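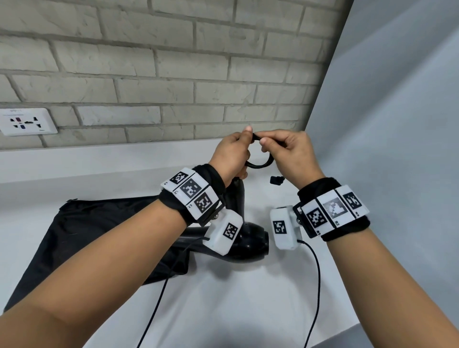 What does the Tamel wrist set cost to buy and run?

The set is £3,868 including delivery within the UK, and the yearly care plan, if you would like one, is £846. The computer and the robot arm are bought separately.

Tamel Wrist Set for Teaching by Hand
Supplied and supported by Sadorar, Punonwood

If you are planning your first robot for small household and counter-top jobs, you have probably already had a quote for the arm itself, and you may be wondering why we keep bringing the conversation round to wrists. The arm is only part of the bill. Someone has to show it the work, over and over, with ordinary hands and ordinary things, and the kit that records those hands tends to get squeezed in at the end of a budget when all the money has gone on the arm (we have seen this more often than we'd like, and it always makes for a gloomy phone call).

The Tamel set is meant for exactly that stage. You put a band on each wrist, stand at the counter and do the job as you normally would. The fingers stay free, so your demonstrators can pinch a loop of cable or hold a coil together without a glove getting in the way, and those are the jobs our customers ask about most. Big solid boxes are fairly easy going. Flexes, pouches and soft bags are where the hours go, so please be generous with yourselves when you plan for them.

What comes in the box

Left and right wrist bands in black fabric, with white marker tiles
A white module for each band, with its bracket
A cable for each module
Spare straps in small and large
Printed setting-up guide and a padded carry case

What to budget for besides

A head-worn or fixed camera. If you already have one, send us the model before you order and we will tell you whether it will do.
A counter or table you can leave alone. This sounds too obvious to write down, but sharing a bench with another team can swallow most of a morning in clearing and resetting.
The things to be handled. Buy them new, keep the receipts together and give them their own line, even when they are as humble as a hair dryer and a fabric bag.
People's time. Lai-ching Tsao, who looks after our planning calls, suggests pricing a full day for every 140 good recordings of a cable task, and putting the demonstrators' breaks in as paid time from the very start.

Both modules are wired, and it is worth thinking about where the leads will run before you choose your counter. Let them drop towards the person wearing the bands, with plenty of slack, and keep them clear of any cord that belongs to the job. A hair dryer is a lovely first subject, by the way! The body is rigid and the flex is anything but, so you get easy and difficult handling out of the same object and your budget for props hardly notices.

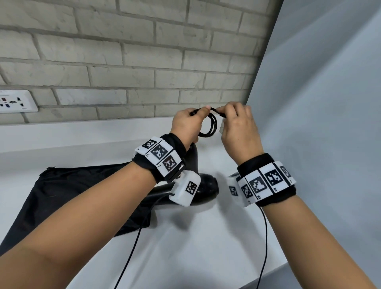 Buy, or hire first?

We are very happy to do either, and there is no hard sell from this end. Hire is £140 a day with a minimum of 2 days, and whatever you spend on your first hire comes off the price if you go on to buy. Hired sets arrive with everything in the list above, including the case.

Hiring suits a short trial where you only want to find out whether your task can be taught at all. Buying makes more sense once you know you will be recording through several seasons, or if you want to go back and add fresh demonstrations each time the product you are handling changes its shape or its packaging. A good many people hire in January, when the diary is quiet, and put the purchase into the following year's equipment request.
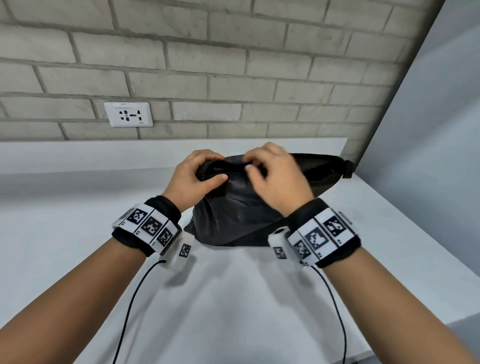
Tamel wrist bands worn for a soft-goods task with a black waist bag.

The care plan

The £846 covers replacement tiles and straps, one yearly check of both modules at our Punonwood workshop, and a loan set while yours is with us. It does not cover cables that have been shut in drawers, I'm afraid, though new ones are kept in stock and we post them the same day if you ring before lunch. You can join the plan at any time in the first year.

Sharing a set

Departments often split the cost, and we can put more than one purchase order against a single set. Munasinghe, our finance partner, can also spread the payments if that sits better with your budget. Do order extra straps for a shared set, as fabric that spends all day on wrists needs washing.

Ordering

Tell us which arm you have (or are thinking of), what you hope to teach it and when you would like to start. Tania Matubbar will send back a written quote with each item on its own line, ready to drop into your own form. Prices on this page were checked on Friday, August 28, 2026 and do not include VAT.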